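Fivard desk top with Graduvik frame: review after a winter of use

The Fivard is a white top with a curved cutout in the front edge, sold by Verbeke without legs. I paired it with the Graduvik steel frame and have used it daily since the fall. The frame took 10 screws, all supplied. Pilot holes are not marked, so measure twice.
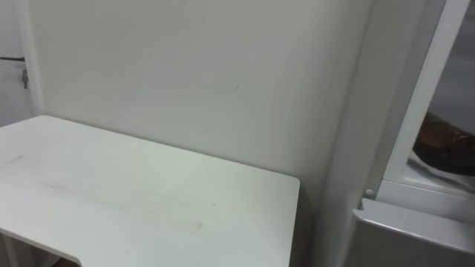 Stability is good at sitting height. With a monitor arm clamped to the rear edge, typing produces a slight wobble that stops quickly. The clamp left no dent. Matte white shows marks sooner than I would like. Pencil wipes off with a damp cloth; rubber scuffs need a melamine sponge, used lightly.
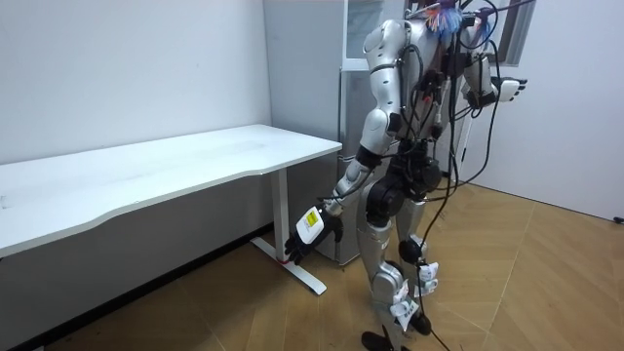

Sanne Leemans reviewed the older Flitau top in March and complained about the sharp front edge. The Fivard edge is rounded over and does not press into the forearms. Cable management is sold separately, and the tray fits only the 1138 mm crossbar.

Rating: four out of five. One point off for the missing pilot marks and the price of the tray.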